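January 2019

So we have a dog! I've been too tired to write a word since he got here, which is why there's a gap in this diary the size of a barn, and now it's late and he's asleep on my left foot and I can't move anyway, so I may as well catch up.

His name is Kureo. We didn't pick it, it came with him, and we talked about changing it for maybe one evening before we gave up. He's nine. He's brown with a gray chin and one ear that folds the wrong way, and he has the saddest eyebrows I have ever seen on an animal. The shelter out in Skekham had him listed as "shepherd mix" and I think the mix part is doing a lot of work there, because his legs are about half as long as a shepherd's legs ought to be. I filled out the application back in November and then heard nothing, and then heard nothing some more, and I had pretty much decided they'd looked at our apartment on a map and laughed. Then the phone rang while I was standing in line at the post office with an armful of returns, and I said yes so loud that the man ahead of me turned around.

The drive home was bad. He shook the whole way and drooled down the side of the seat and onto my good coat (dry cleaners, tomorrow, do not forget again). He wouldn't take a treat and he wouldn't lie down. I talked to him about anything I could think of, I read him road signs, I told him about the neighbors and which ones to watch out for. When we got to the apartment he walked straight past the new bed, the bowl and the basket of stuff I'd laid out like a crazy person, and crawled behind the couch. He stayed there until almost midnight.

I'd been told to expect that. The woman at the shelter gave me a folder with a whole page about it: don't stare at him, don't crowd him, don't have people over, feed him at the same times. I read it twice and then lay down on the floor and stared at him, obviously. He stared back. We did that for a long time.

What finally got him out was the refrigerator. I opened it to get some cheddar for myself and there was this click-click-click of toenails, and there he was in the kitchen doorway looking as though he'd lived here for years and I was behind on the rent. So now we know about the cheese. I'm supposed to be careful with it because he could stand to lose a little weight, but that first night I gave him three pieces and I'd do it again.

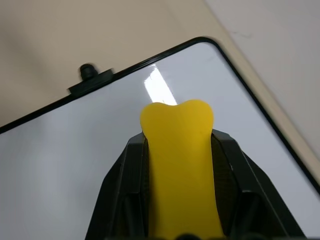 Yellow, with a top like the end of a cartoon bone.

He doesn't care about toys, by the way. I'd bought a squeaky duck and a rope and a rubber ring, and he looked at each of them politely and then looked at me as if I'd dropped something. He does like socks, but only clean ones, and he doesn't chew them, he just carries them from the laundry pile to his bed and puts his chin on top. I've started leaving one out for him. My mother says that's how you end up with no socks, and she's probably right, but she also let our old beagle sleep in the bathtub for eleven years so I'm not taking notes from her.

First vet visit was last week, at Enriquez, the clinic next to the tire place. He was so good! He leaned his whole weight against the vet's knees while she listened to his heart, and she laughed and had to grab the counter. The news was mostly fine. Heart good, hips a little stiff, one tooth in the back that has to come out at some point, and his nails were terrible. The bill was $332, and I did one of those smiles where you keep smiling while you do arithmetic. I'd put money aside for exactly this, so it's all right, but I thought the pile would last until spring. No new boots for me, then. The old ones leak only on the right side.

She also wants him off the food the shelter had him on and moved over to Skedis, the senior kind, a little at a time so his stomach doesn't revolt. His stomach revolted. I won't go into it here. I will say that I have washed the hall rug twice and I'm thinking of just rolling it up and living without a hall rug. He seems better since yesterday, and this morning he finished his bowl and pushed it all the way across the kitchen with his nose, looking for more.

Walks are the big thing now. He pulls toward home when we leave and he pulls away from home when we come back, and he has to smell the same mailbox every time, from both sides, as if it might have changed. I used to be a person who did 2,000 steps on a good day. Now I'm out there before the sun is up, in a hat I'd never let anybody I work with see, saying "come on, buddy" to a dog who has decided to sit down on the ice. I've met more people on our street this month than in all the time before it. I know their dogs' names and none of theirs. There's Biscuit's dad, and the lady with the two little white ones who bark at buses, and a teenager with a huge solemn mastiff who always crosses over to let us pass.

The part I'm still nervous about is the days I have to be at the office. He cried the first time I left, I could hear him all the way down the stairs, and I sat in the car and cried too and then drove to work with mascara on my chin. The folder says to practice. Leave for a minute, come back, make no fuss. Leave for five, come back, no fuss. I'm terrible at the no fuss part. I've been trying to work out a proper routine, who does mornings, who does the late walk, when he eats, when he gets left and for how long, and every version I come up with falls apart as soon as somebody has a dentist appointment.
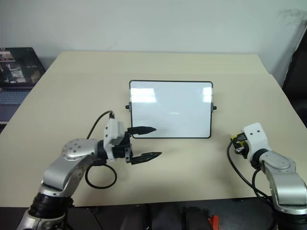
Dexter Padilla thinks I'm making it much too complicated, and that an old dog mostly wants breakfast on time and someone to sit near, and the rest he'll arrange himself. He said to stop sneaking out the door, too, and just say the same dull word every time and go. I said what word. He said it didn't matter, he'd always used "groceries."

So I tried it this afternoon. I put on my coat, I said "groceries," and I walked around the block feeling like an idiot. When I came up the stairs I stopped on the landing to listen and there was no crying. I stood there a while longer to be sure. Then I went in, and he was on the couch, where he isn't allowed, on top of my gray cardigan, and he thumped his tail twice and didn't get up.

I made a fuss. I couldn't help it.

Tomorrow: coat to the cleaners, call Enriquez about the tooth, more paper towels, and find out whether they make the Skedis in a smaller bag, because I can't get this one up the stairs with him on the leash. My foot has gone completely numb and he's snoring.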